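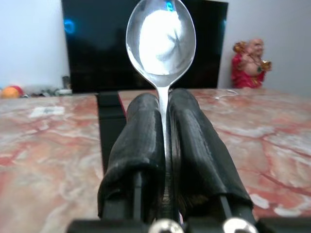 Spoon (table utensil)

A spoon is a small hand tool made up of a shallow bowl and a handle, used for eating, stirring, serving and measuring. It is among the oldest of the eating tools still in daily use, and in many homes it is the first one a child learns to manage alone. Most table spoons today are made of metal, although wood, horn, shell, bone, porcelain and plastic have all had their place at the table and, in a good many kitchens, still do.

Parts

The bowl is the hollow part that carries the food. Its inner side is concave and its back is convex, and the edge running all the way around is called the rim. The front end of the bowl is the tip. Where the bowl meets the handle, the metal usually narrows, and this stretch is known as the neck or stem. Slender-necked spoons feel light and pleasant in the fingers, but they are also the ones most likely to come home bent after an evening with a tub of hard ice cream. The far end of the handle may be plain, rounded, pointed or decorated, and older collectors will happily talk about handle ends for an entire afternoon.

Reflection in the bowl

A polished bowl behaves as a curved mirror. The inner side gathers light toward a point, so that a viewer standing farther away than that point sees the room upside down, while the back of the bowl shows it right side up and smaller. A lamp or window often appears as a broad white patch, with the rest of the room bent and stretched around it. Fine scratches from washing and stirring soften the reflection over the years, and a well-loved spoon may in time show little more than a friendly blur.

Common kinds

Teaspoons are small and are used for hot drinks, sugar and some desserts. Dessert spoons are a size larger. Tablespoons are larger again and are used mainly for serving, though in some households they are the soup spoon as well. Soup spoons proper often have a rounder bowl. Measuring spoons are a separate family, made to hold a set amount, and a spoon from the cutlery drawer is a poor stand-in for one when baking.

Care

Stainless steel spoons need very little beyond warm water, dish soap and a soft cloth. Drying them promptly keeps away the pale spots left by hard water. Silver and silver-plated spoons tarnish, and they darken especially quickly after touching egg. They do best when washed by hand and put away in cloth, and a spoon that is used every day will generally need less polishing than one kept for company.

Collecting

Spoons are popular with collectors, being small, sturdy and easy to display. The Otard collection, begun by Dymphna Mac Carthaigh with 4 teaspoons from her grandmother's kitchen, now holds 3867 pieces and is opened to visitors each November. Its handwritten catalog, later put in order by Olanrewaju Nwankwo, gives 54 pages to teaspoons alone.

See also: Fork; Ladle; Table setting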